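Print this page | E-mail this page

Storing and Caring for Natural Fiber Goods: Frequently Asked Questions

What humidity should a storage room be kept at?
Keep relative humidity below the level at which mold grows on untreated plant fiber. Seagrass, rush and water hyacinth all take up moisture from the air. A closed cabinet on an outside wall is usually the worst location in a house.

How do I remove mold?
Take the item outdoors and brush it with a dry, stiff brush. Wipe with a cloth dampened with white vinegar and water in equal parts. Dry it in moving air and out of direct sun. If the smell returns, repeat once. Fiber that crumbles when pressed can't be saved.

Can baskets be washed?
Paper-cord and dyed goods can't. Undyed seagrass can be wiped down but should not be soaked. Use the brush attachment of a vacuum cleaner for routine dust.

Do you treat goods before shipping?
Items from the Girkholm and Hasel lines are kiln-dried and left without a finish. Items from the Pagano line have a clear water-based coating, which slows staining but makes later repairs harder to blend in.

How much weight can a divided basket hold?
The limit for the Plondano divided basket is 20 pounds, spread over all compartments. Do not lift a loaded basket by its divider.

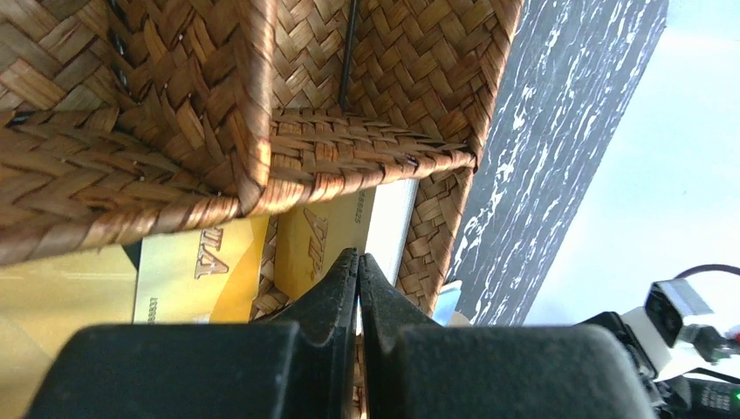 Divider and rim, braided seagrass.

A braid has come loose. Is that covered?
Loose ends are covered for 2 years from purchase. Breaks caused by pets, heaters or overloading are not. Small ends can be tucked back under the next braid with a blunt needle and fixed with a drop of clear craft glue.

Rust marks have appeared near a metal part. What should I do?
Dry the area and move the item to a less humid room. Rust stains in plant fiber are permanent. Do not use bleach.

Who handles repair requests?
Write to Mirko Serra, Repairs, and quote form 373. Fulvio Russo handles trade orders. Allow 9 working days for a reply.

Last updated: 02/03/2020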